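# Chapter 2: Who Says So? Terms, Notices and the Small Print on Local Websites

I learned about website notices the hard way, by copying one. Years ago I helped set up a listings site for a mid-sized town (we called it Odera, for reasons that made sense at two in the morning), and on the Friday before launch we realized the page marked "Terms" was blank. So I went to another site, grabbed their terms, swapped in our name and went to bed feeling very pleased with myself. By the following week a reader had written in to ask why a town guide was refusing responsibility for damaged freight. I had copied the notice of a shipping directory, and I had missed a whole paragraph about pallets!

I still use that story with students because most people in the room have done something like it, or are about to. The words at the foot of a website are some of the least read words in publishing, and yet they are the first ones anybody pulls out when things go wrong. A concert gets moved and a family drives an hour to a locked door. A plumber's phone number is two digits off and some poor stranger gets calls all weekend. Then everyone wants to know what the notice said.

So in this chapter we're going to read notices slowly, the way you'd read a lease. You don't need any legal background for it. You do need Chapter 1 reasonably fresh in your mind, especially the part on who counts as a publisher, and it helps to have a real site open next to you while you read (pick one from your own town if you can, it's more fun).

## What you'll be working with

We'll follow four sites through the chapter. Odera you've met. Filtanetti is a restaurant and nightlife guide where nearly everything is written by the places being listed, which raises its own set of questions. Zosier is a neighborhood jobs board. Prender carries classified ads, mostly household goods and rentals, and it has the longest terms page of the lot: 81 numbered clauses, and yes, I've read them all, some of them twice.

I chose these four because they fail in different ways. Odera's trouble was always dates. Filtanetti had a problem with old menus that stayed up long after the prices had changed. Zosier once left a bakery job posted for 16 weeks after it had been filled, and the bakery owner, Mei-kuen Sin, was kind enough to let me reprint her letters to the editor. They're in Section 2.4, and I think they're the best writing in the book. She never raises her voice. She just keeps asking, politely, which sentence on the page gives them permission to ignore her.

## General information and what hangs on it

Let's begin with a phrase you'll meet constantly: "for general information only." I used to skate right past it. What it's trying to do is set your expectations. The site is telling you that the page is a starting point, and that you should check with the theater or the landlord or the employer before you spend money or take a day off work.

That's a reasonable thing to ask of a reader. The trouble starts when the rest of the page is saying something else. If the banner at the top promises "verified daily" and the notice at the bottom says nothing has been checked, a reader is going to believe the banner, because the banner is big and orange and the notice is in gray type you need to squint at. I'd believe the banner too.
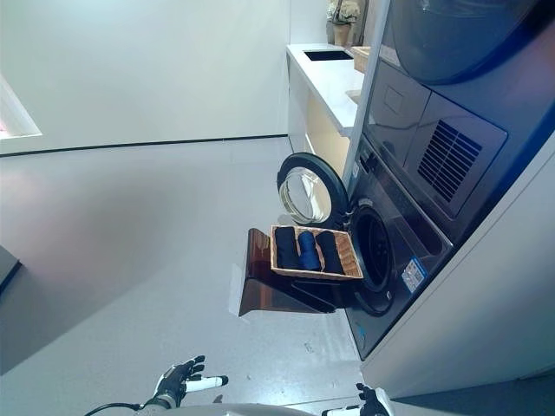
Prender ran into this with its rental ads. The ads had a little "confirmed" badge next to them, and what it meant inside the office was that somebody had confirmed the email address of the person posting. Renters thought it meant the apartment had been confirmed. I'd like you to hang on to that badge, since we'll come back to it in 2.3 when we look at how one word can mean different things to the person who writes it and the person who reads it.

## Before you go on

Find the notice on the site you've picked and copy it out by hand. I know, I know. My students groan about this every May when I teach the short course, but typing lets your eyes slide over things and a pen doesn't. As you go, underline anything that tells the reader to do something, and put a circle around anything that promises something on the site's behalf.

Then go look at the home page and see if the two agree. Write down one spot where they don't (there's usually one), and keep your notes handy for Section 2.1, where we start with the very first line of Odera's notice, pallets and all.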